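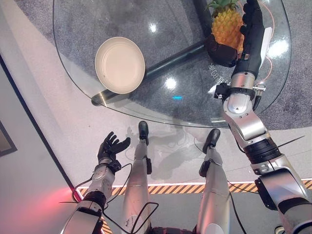
Suswood Dining Services Revises Fruit and Produce Program

Suswood Residence will introduce a revised produce program in its dining rooms beginning in June. The change follows a review of breakfast and afternoon menus carried out over the winter by the Dining Services office.

Under the new arrangement, whole fresh fruit will be delivered twice a week by Putano, a regional wholesaler, and cut on site each morning. Pre-cut fruit in syrup will no longer be ordered. Pineapple, melon and citrus will be offered at breakfast throughout the year, while berries and stone fruit will appear when they are in season locally.

The review drew on a survey sent to all residents, of whom 113 replied. Fresh fruit was the most frequent request, followed by a later closing time for breakfast. The second request has also been granted in part: the Pitkänen Room will serve until 10:30 a.m., which is 30 minutes later than at present. Hours in the main dining room remain unchanged.

"Residents were clear that they wanted fruit that tasted of something," said Pirjo Turunen, head of Dining Services. "Our kitchen staff had been asking for the same thing for quite a while, and the budget for the coming year allows it."

The kitchen currently prepares roughly 200 breakfasts a day. Two additional morning shifts have been approved to cover the extra preparation, and both positions are now posted on the staff board.

Residents who follow a renal, diabetic or low-acid diet should speak with the dietitian before changing their standing breakfast order. Existing orders will otherwise carry over automatically. Persons taking prescribed medication are reminded that grapefruit can affect certain drugs - the nursing desk can advise on individual cases.

Fruit may also be ordered for private gatherings in the Flarkerero Lounge. Requests should reach the Dining Services office by noon on the day before the event. Order forms are available at the front desk and outside both dining rooms.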